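The Rule on Worn Pads

The Tellville Handling Standard was adopted in March, in a room above the Aslow depot, after a reading that lasted until 12 at night. It ran to 13 sections. Section 1 stated that no operator shall close a gripper upon an article before the article has been approached, touched, and released once without lifting. Section 2 stated that leather shall be treated as though it belonged to the person inspecting it.

Elba Cabral had been appointed examiner for the district. Her duty was to attend each station, observe the operator, and enter a finding of Conforming or Not Conforming. The standard made no provision for a third finding. She had written to Irkier to request one and had received an acknowledgment bearing the number 1743.
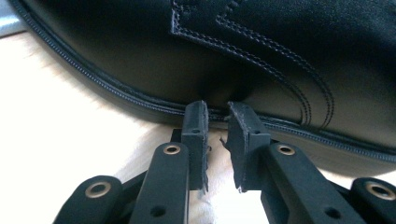

Section 6 governed the condition of fingertip pads. A pad was to be replaced when its edge no longer presented a clean line, or after 2000 closings, whichever came first. The authors of the section had assumed that closings would be recorded. At the Hailu station they had been recorded faithfully until the winter, when the log was moved to another building and the operators were instructed to continue from memory.

Cabral read the section aloud, as she was required to do. The operator listened with both grippers held still and asked whether the words "clean line" referred to the pad as seen or the pad as felt. She replied that the text was silent on the matter. She then asked that the work proceed, and it proceeded slowly, in the manner set out in Section 1.

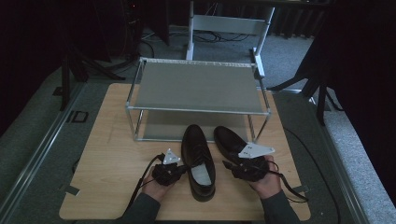
Cabral, the operator remarked at length, might consider that a new pad grips harder than an old one, and that the standard had been written by persons who had only ever used new ones.

She did not answer, as examiners were not permitted to discuss the merits of a section during an inspection. She opened the form and found the two boxes. In the margin beside them, in small letters, she wrote that the article had been handled with care. She signed beneath the note, left both boxes blank, and asked to be shown to the next station.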